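Gallery: looking after the two-arm cell at Bomham

Peltetti fitted the blue fingers to both arms in November, and Donnie Cairns has kept the cell going for us at Bomham from then on. The pages in this gallery cover the regular check he does on the fingers and the table, which comes up every 200 running hours. The two cups stay at the back of the table during the check.
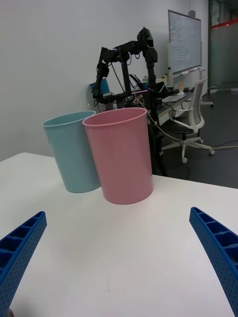
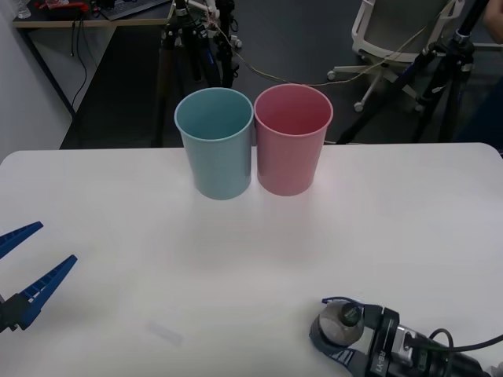

RB-Y1, with the lettering on the arm
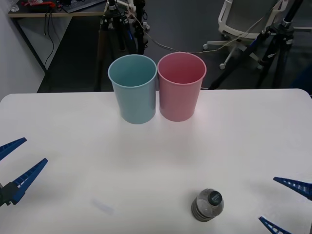
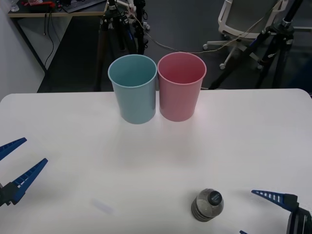

Pink and blue cups at the far side of the table, all four views. The water bottle is in the last two only.

Notes from the check, 17 December 2023

Fingers are wiped with a dry cloth, slots included. Donnie swaps them in pairs, never singly. Spares are in the Ritchie drawer, bin 129.

Mounting screws are checked on each side and marked with paint pen once tight.

Cables get looked at from wrist to base. Replacements come from Dullance and take 7 working days, so keep 3 on the shelf.

Wipe the table last. Tape residue comes off with warm water.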